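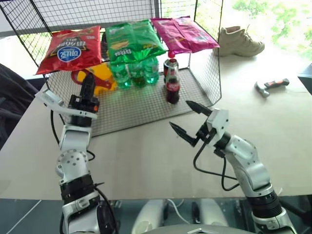

One customer in Clusberg wrote to us that she had given up on her snack cupboard altogether, and that every bag of chips she bought ended up flattened under a bottle of something before anyone got around to opening it. Her letter was passed from desk to desk at Bremier for most of a week, and a good many of us recognized our own kitchens in it!

**Bremier brings the Proreck wire shelf to kitchens, hallways and workrooms**

CLUSBERG, December 23, 2025 – Bremier, the household storage company, is very happy to announce the Proreck, a black wire mesh shelf that stands on a table, a counter or the floor of a deep cupboard and makes two levels out of one. Chips and other light things go on top, where they can lie flat in a row and keep their shape. Bottles and cans stand underneath, and with the open mesh you can see what you have without pulling everything out to look (a small thing, but we have come to be very fond of it).

The Proreck began as a side project at our Oláh workshop, where the first versions were made for our own break room and were never meant to leave it. People kept asking to take one home. We made 267 of them for a trial among households in and near Clusberg last April, and the notes that came back were generous, detailed and sometimes quite stern. Several families wanted more height below so that a glass bottle of cola could stand upright, and we have raised the top shelf to suit. Others asked us to leave the sides open, so we did.

We were also pleased to read how many of the trial shelves had wandered out of the kitchen. Some had moved to the back hall, next to the sneakers, and some to the workbench, where the hammer and the tape measure live. The Proreck is at home in any of these places, and we would never tell anyone that the snacks have to come first, though in our own break room they certainly do.

**Availability**

The first run is 1000 shelves, sold singly or in sets of 3, from the Bremier store in Clusberg and from the Oláh workshop counter. Each shelf comes flat in its box with a printed assembly sheet, and no tools are needed. Households that took part in the trial are welcome to bring in their early version and exchange it for the new one at no charge.

Retailers and members of the press who would like a shelf to try are invited to write to the Bremier press desk in Clusberg.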